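Grarnine Bindery and Editions, bench notebook
June 2021

Family memoir job, first copy

Sewed the remaining sections of the Gonberg book before lunch. For anyone picking this up after me: it is the history of the women of one household, four generations of them, written by a granddaughter who has clearly been waiting her whole life for the older relatives to stop objecting. The text block is 400 pages. The index is very good on cousins and silent on the second husband.

Thread is the thinner linen. I began with the thicker one and the spine swelled up like a bad ankle, so I cut it all out and started again. Please don't tell Esben, who said the thinner one on Monday and has been pleasant about it ever since.

Paper

The grain runs the wrong way in the plate section. The printer says it doesn't. I tore a strip each way and wetted another, and the paper agrees with me. We can live with it if the plates are guarded on strips and not glued straight in. That adds most of a day. I've written to Esko Ruotsalainen at the printer's to ask whether the second batch can be cut properly, and had a reply about how busy they are.

Chapter openings were checked against the proof. Chapter six begins on a left-hand page, alone among its sisters. The author likes it there. It is the chapter about the aunt who wrote poems on the backs of coal bills and wouldn't show them to her brothers, so perhaps it suits her to be on the wrong side of things. Left alone.

Read too much of it while collating, as usual. The aunt is the best thing in the book. The grandfather gets a whole chapter on his opinions of Ibsen, and his wife gets a paragraph for keeping eleven people fed while he had them. The granddaughter plainly knows this and has put the two next to each other without comment.

Glue

Wheat paste, 2 parts thick to one of water, strained twice. The first batch had lumps. The second had fewer lumps. Mixed with a little PVA for the spine lining only. If you find a jar marked "Cutia" on the shelf by the sink, that is the old paste and should be thrown out, whatever the label says about keeping it. I opened it so that you needn't.

Cover

Quarter cloth with paper sides. The author wanted full leather until she saw the price, then found she had always preferred cloth. Dark green, the one with the visible weave. Title on the spine only, in gold, no author's name on the front. I tried the title at the larger size and "Household" ran into the joint. Went down a size and it now fits with a hair to spare at each end, provided whoever is stamping has had breakfast.

The stamping press took 36 minutes to come up to heat. It used to take half that. Esben thinks it is the element. I think it is spite. He is ordering the element.

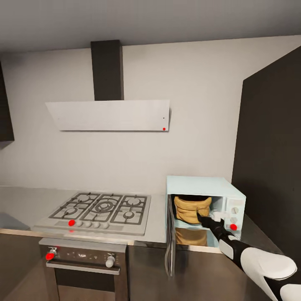
Still to do

Guard the plates, all of them, before anything else gets stuck down.

Round the spine tomorrow morning, when the first lining has had a night under weights. Light hammer. The last one I did in a hurry came out with a shape I can only call thoughtful.

Cut boards for the rest of the run. Check the square on the guillotine first; it was out at the back edge last week and we trimmed a whole pile of cookery pamphlets into very slight kites.

Ask the author about the ribbon. She has said yes, no, and "what do other people do?"

Invoice no. 796 is still unpaid from the sermons job. Esben has promised to ring them. He promised that when the Honda still had its wing mirror.

Delivery is promised for September. I wrote that date down in pencil.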